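Prirkadcombe Butterflies – README

Version 2, last touched 6 Oct 2022

Hi! If you found this folder through Karine's link, you're in the right place. It holds the notes and the log for the fabric butterflies we set out and put away in the flowery corner at Prirkadcombe. I started it as a list for myself so I'd stop losing butterflies, and then Mounir asked if he could have it, and then Latifa wanted it sorted by size, so now it has a README.

What's in the folder

butterflies.csv – one row per butterfly, 118 rows. Columns are id, size, wing_color, body_color, wear, note.
putaway.csv – one row per time a butterfly went from a surface to a tray, 906 rows. Columns are id, start, end, person, note.
surfaces.txt – my ramblings on the printed walls and the surfaces that go with them.
old/ – the April log, before we had sizes. Please don't merge it with the new one, the ids start over.

The butterflies

They're all artificial and they're all small enough to lose. The ones I like best have pale, see-through sort of wings with a little green body in the middle. Size is just "large" or "small" and it's judged by eye against a butterfly I keep in my desk drawer (id 4, if you want to look it up). Teresa wanted millimeters. Teresa is welcome to measure them!

Wing color was harder than I expected. Half the pale ones look white until you put a white one next to them, and then they're blue. I ended up with "white", "blue-white" and "other". If you disagree with one, put your version in the note column and leave mine where it is, so we can see both.
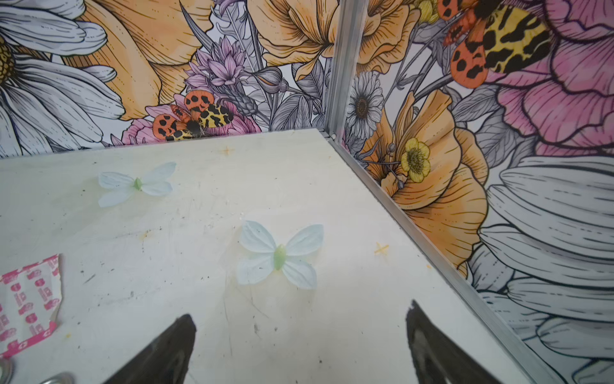 Two of the pale ones out on the tabletop, the larger one closer. Both would go down as "blue-white" in my book.

Wear runs from 0 to 3. Zero is fresh out of the bag. One means the wings have gone a bit limp, two means there's a crease you can't smooth out with a finger, and three means somebody sat on it. I don't iron them. Essam tried ironing one and it's still in butterflies.csv, with a note.

How a put-away goes

Somebody lays out butterflies wherever they feel like it, wings spread, flat on the surface. Then they get picked up one at a time and moved to a tray. You write down the id, where it started, where it ended up, and your initials. If you drop one on the way, it still counts as a single row and you write "dropped" in the note. If you pick up two by accident (the fabric clings), put one back and start again.

For the start column we use plain words: near, far, left, right, corner, middle. I tried a grid once with numbers and letters and it took longer to fill in than the butterflies took to move. "Corner" means close to the metal strip where the walls meet. A small minority of rows say "by the wall", which was Karine's, and I kept it because I know what she meant.

Surfaces and walls

The walls have big printed flowers on them, and I love them, but they make it harder to describe where a thing is when you're doing it from memory. Stick to the surface. The plain off-white one is easy on the eye, although it shows every mark – there are a couple of orangey-yellow crosses on it, plus scuffs and yellowish stains, and none of those have a column. The decorated one is prettier and more of a headache. It has pictures all over it in pastel, including a butterfly, and I have reached for that butterfly more than once. If a row says "not a butterfly" in the note, it was me.

The decorated one does make good landmarks, though. You can write "on the heart" or "by the big star" and everybody gets it.
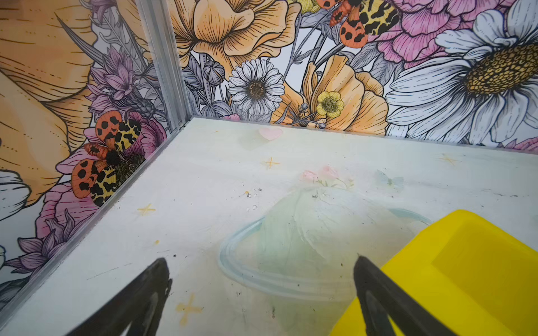 Decorated floor with the pink flowers and the faint blue butterfly. The yellow tray is at lower right.

Trays are logged by color, so "yellow" in the end column is a tray and has nothing to do with the butterfly. I'm sorry about that one, I should have called it yellow_tray from the start, and now there are too many rows to fix before lunch.

Cleaning

Both surfaces pick up dirt, and dark specks end up in wing folds. Wipe with a soft dry cloth first. A damp one is fine on the plain top, but go easy on the painted pictures. I haven't found out what they're painted with and would like to keep the flowers. Shake butterflies out over a bin before they go back in the bag.

Things I know are wrong

Rows for two of the small butterflies have swapped ids for a stretch in the middle of the log. I think it's 31 and 37. The notes say "bent left wing" for both, which doesn't help.
Mounir wrote his times in the note column for his first week. They're harmless, skip them.
There's no column for which way a butterfly was turned. Latifa would like one, and it's next on my list.
A few rows have an empty end. The butterfly went somewhere, we just didn't write it down.

Using it

Help yourself for lists, sorting practice, charts, whatever you like. Please keep the initials out of anything you share outside our group. If you add rows, put them at the bottom and don't sort the file before you save – I've put it back in order by hand already and it was a long afternoon.

Who did what

Karine Poirier and Mounir Hamdy did most of the put-aways. Latifa Kamel sorted the sizes. Essam Ragab checked the wear scores (and did the ironing). Teresa Falcão reads the log and sends me corrections, usually good ones. Send yours the same way, with the id in the subject line.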